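Teebox sortieren: Was hilft und was man sich sparen kann

Eine Teebox mit Fächern und Klarsichtdeckel gilt als Ordnungshelfer. Ich war lange skeptisch und bin es zum Teil noch. Meine stand monatelang als Ablage für alles herum, was klein genug war. Im Mai habe ich sie zum ersten Mal richtig ausgeräumt, und seitdem gehe ich so vor.

Zuerst alles raus, auch die Krümel. Ein trockener Pinsel kommt besser in die Ecken als ein Tuch. Von den Holzpflegetüchern, die einem gern dazu verkauft werden (ich hatte die von Undano), halte ich innen nichts, der Geruch zieht in jeden Beutel. Feucht auswischen geht, dann aber 45 Minuten offen stehen lassen.

Danach wird aussortiert. Angerissene Päckchen kommen weg. Bei Papierhüllen bin ich strenger als bei Folie, da Papier das Aroma kaum hält. Wer behauptet, Pfefferminze und Schwarztee vertrügen sich in derselben Kiste, soll nach ein paar Wochen mal am Schwarztee riechen.

Nun die Aufteilung. In den Anleitungen steht meist: ein Fach, eine Sorte. Klingt gut und scheitert, sobald man mehr Sorten als Fächer hat. Ich gehe nach der Form. Flache Päckchen kommen in die schmalen Fächer außen. Was rollt oder sperrig ist, kommt in das breite Fach in der Mitte. Die Fächer nur so voll machen, dass man noch mit zwei Fingern hineinkommt.

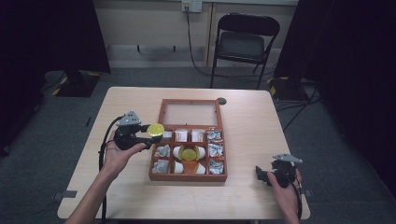
Becher würde ich nie in eine Teebox legen, schreibt Edora dazu, die nehmen nur Platz weg und gehören in den Schrank. Kann man so sehen. Bei mir bleiben kleine Becher drin, solange der Deckel ohne Druck schließt. Klemmt er, fliegt als Erstes das Sperrige raus.

Zuletzt den Deckel zuklappen und von oben prüfen, ob man die Sorten erkennt. Wenn nicht, die Päckchen umdrehen. Etiketten auf der Scheibe habe ich probiert und wieder abgekratzt.

Kommentare

Tomadum
Nach Form sortieren, na ja. Bei mir sucht dann jeder morgens den Kamillentee.

Probert
Das mit der Pfefferminze stimmt leider. Ich habe 20 Beutel Assam weggeworfen.

Tomadum
@Probert: Minze in ein Schraubglas, fertig.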